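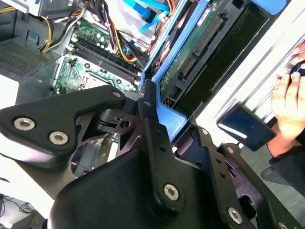

Paula Ilie wants to know why the drives come out first, when the memory is so much easier to reach. Fair point, and she made it twice at the Brivcombe meeting. The drives come out first under the terms of your grant: no donated tower goes anywhere with somebody's tax returns still in it.

So, progress to 4th November. We promised Festska 200 refurbished desktops by May. We have taken in more towers than that, mostly from the Melnychuk offices, which were delighted to get their corridor back. The blue plastic drive caddies

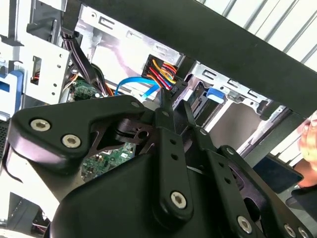
are still the slow part. The latches are meant to need no tools, a claim I would like to discuss with whoever made it. Cables get moved aside before a drive is slid out, and we now label any lead that has to go back.

Spending is inside the budget apart from $400 on replacement drives, which Olesia Tkachenko approved with a sigh.
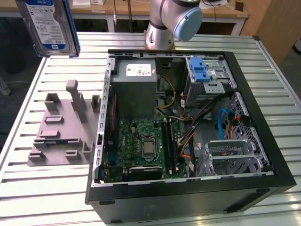 Parts and storage

Memory is pulled, tested and sorted by size. Power supplies stay in the case unless they smell. We have 11 towers waiting for processors and 20 waiting for a decision, mine, which is overdue.

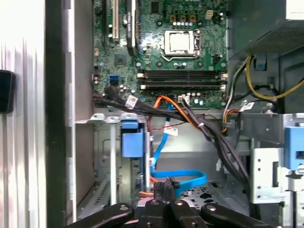

Will the Arkholm library get its machines before the spring?
The first batch goes out once the memory has been matched, and the rest follow in May. They will need to supply their own keyboards, as ours are mostly crumbs.

Next report: same format, fewer undecided towers.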